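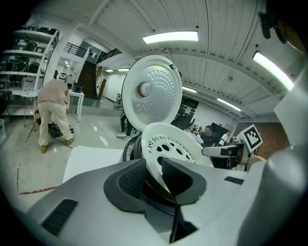
Emese Szabó
Workshop tips, demo bench

14 shares · 3 comments

Rice cooker lids, teaching by hand. Quick notes before I forget, July batch.

Inner plate first. Pinch it near the edge and tilt it up slowly — if you yank, the robot learns to yank. Fingers either side of the plate, pads flat against it. Don't grab through the heart-shaped holes, the pads catch.

Keep your own hand behind the marker, never over it. Covered marker = lost track = do it again. Kristóf binned 29 takes that way in one afternoon.

Same speed all the way thru. Pause for a beat before you close and a beat before you let go. Feels daft, helps a lot at training.

Big lid: stand it where you can see the knob. Move it between takes, a hand's width is plenty. Same spot every time and it only ever learns that spot.

Fumbled it? Carry on and fix the grip, keep the take if the fix is clean. Dropped it, bin it.

Wipe the pads every so often. Starch is slippery when damp and gluey when dry. Damp cloth, no spray.

We stopped at 335 good ones for the plate, 400 was the plan. Wrists had gone. Swap people sooner, Bence does it left-handed wich is useful variety anyway.

Remote control for the same job — slower, fine for the last bit of seating the plate. I'd still do the lift by hand.

3 comments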